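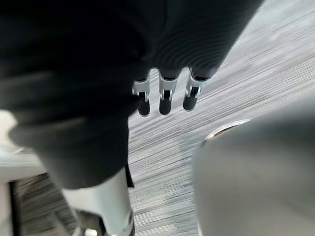 Wrist cam, knit in hand, arm moving. Fingers at top.

May 2018

Garment bench, student section. Present: me, Ashley Ellwood, later Mulugeta Kahsay.

Picking up from the last entry, where I wrote that the team's "grasp confidence" number was nonsense and got told I was being unfair. I've now read the code. The number is the finger motor current divided by a constant, clipped at one. The constant was chosen so that the demo garment comes out near one. I stand by nonsense.

Look at the wrist view stuck in at the top. Dark gray knit over most of it, three fingers poking out beneath the cloth, tips black and a bit soft, the floor smeared into diagonal streaks. Now tell me from that whether the fingers have one layer, two layers, or are just sitting under a fold with the weight of the thing hanging over them. I can't. Ashley says she can, from the way the fold drapes. Maybe. I asked her to write down what she looks for so somebody else could try it, and she has a paragraph going in the shared folder. It is mostly the word "bunched."

The rules for Deremton (the July meet, for anyone reading this later) want the garment lifted from the table, carried to the bin and released without a person touching it. Nothing in there about knowing what you have hold of. The team takes this as good news. I think it's how you end up with a sleeve in the bin and the rest of the garment over the side, which the judges may or may not call a success depending on who is holding the clipboard.

Trial batch this morning: 20 lifts, same garment, dropped back on the table by hand between lifts. 13 got to the bin by the team's own scoring. I was the second scorer and had 10. The three we disagree on are all cases where part of the garment was still hanging over the rim at the end. Ashley's position is that a person would just push it in. My position is that there is no person. We left both numbers in the sheet. Please don't average them.

Also please stop dropping it back the same way. Whoever resets the garment holds it by the collar and lets go over the middle of the table, so it lands more or less collar up every time, and the planner has learned to like collars. Or I think it has. That's a guess until we run a batch with someone throwing it down from the other side with their eyes shut.

On blur. The team wants to use wrist frames to check the grasp while the arm is swinging. I went through the Floltwood recording from last time, 814 frames, and in the carry section there is hardly one where the ribbing is sharp all over. You get a readable band and then mush. The ribbing is the only texture on this garment that gives you any direction at all; the rest is near black in the folds. Mulugeta proposed stopping the arm for a moment after the lift, taking the frame standing still, then going on. It costs time per lift. The team hates it because of the clock. I'd take it tomorrow. Nobody's clock matters if the thing being timed is a guess.

Other option is more light at the wrist. Tried it with a desk lamp held by hand. The metal at the finger joints flares, and the folds are still black. Not repeating that with a bigger lamp without a reason.

The Kotian script for separating cloth from background: works nicely on a light garment in their sample set. On ours it takes the dark folds as shadow and returns two pieces of cloth with a gap where most of the cloth is. Ashley spent a good part of the afternoon on thresholds. I'd asked her beforehand what result would make her drop it, she said under half the area, it came back under half the area, and she is still tuning. Noted here with affection.

One thing in the team's favor. The slow close is better than the fast close and I had predicted no difference. They ran it with me picking the order blind, and I was wrong. Keep the slow close. I'd still like to see it on a second garment before it goes in the poster, and the poster draft already says "robust to fabric type," a claim resting on a single garment. Struck out in pencil, initialed.

Open:
- reset from a different side, mixed order, two scorers who don't talk
- Mulugeta to code the pause after lift, with a switch so we can turn it off
- second garment, lighter, not a knit. Emlow has a box of donated shirts, ask
- rename "grasp confidence" to "finger current." I will keep asking
- bin rim: get a ruling from Deremton in writing before we argue again

Ashley wants it on record that she thinks the first batch is a pass. Recorded. Rerun with the mixed resets goes on the next page.

Search notebook
Go
2 comments
Share 0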